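Chapter 2
Counting What Passes: Traffic Surveys Before the Work Zone

Every work zone plan rests on a number somebody wrote down earlier, and most readers never ask where it came from. They should. Tahira Janjua spent a season checking survey sheets for the Gurkemthorpe bypass and found one road listed at 313 vehicles an hour. The count had been taken on a Saturday in May, beside a closed school. The plan called for a single lane and a flagger, and on paper it looked fine.
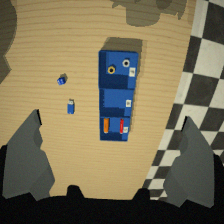

A survey is only as good as the way its results are sorted. The usual method puts cars, trucks and everything else into separate classes, and the classes look tidy. I have my doubts. A blue bin with three compartments in a column keeps its contents apart because there are walls between them – traffic has no such walls. A pickup pulling a trailer may be a car to one observer and a truck to the next, and the tapers and signs get chosen on the strength of it.

Suppliers will say their counters settle the matter. The sales sheet for the Drorine tube counter promises a clean split by axle. On El Khatib Road, two of them set 200 feet apart disagreed by 47 vehicles over one morning. Both sheets went into the file. The planner used the lower one, and no reason was given.

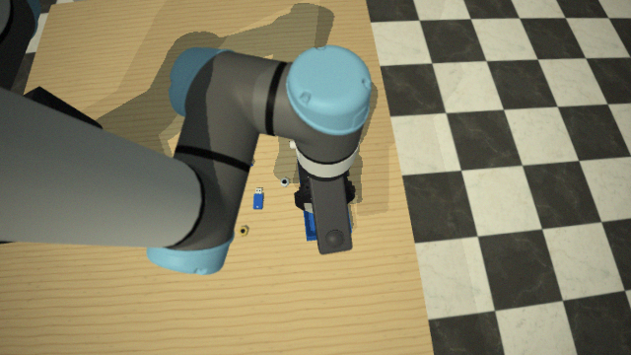 Can a planner rely on a single day's count?
Only for a short job on a quiet road, and then with the day and hour written on the plan. Anything longer needs counts from several days, including the busiest one.

Section 2.1 starts with the Gundent Street survey. Read the raw sheets before you read the summary, and mark each place where the two part ways.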